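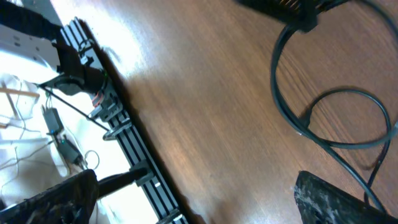 Fig. 1. The brown wood floor, with the light falling across the boards and the white cloth at left.

Filed under: Student Work > Interiors > Term Projects

Our group picked the floor in room 14 at Ostville for the term project, and I have to admit I wasn't thrilled at first (a floor? for a whole term?). I came around pretty fast!

The question was simple: how does daylight change the way people judge the color of a wood floor? In Fig. 1 the boards are a warm brown where the bright patch hits, and then toward the lower right they go darker and much redder. Same floor! The grain streaks show up nicely too, and I ended up using them to line up my sketches.

We made a paper survey with color chips from plain tan to deep red-brown and handed out 100 copies in January. Almost 14 came back blank, which hurt a little. People who stood by the window mostly chose the lighter chips, and people near the door went redder, sometimes by three or four chips. My own picks were all over the place.

White cloth was a pain, by the way. It washes out completely in strong light, so I wouldn't use it as a reference for color again. A mid-gray card would be better, and the Akpan supply store in Priltstead sells them cheap.

Next term I want to repeat the survey under lamps only, with the blinds shut, and add the stair landing if we can get permission for it.

Last updated: 21 Aug 2026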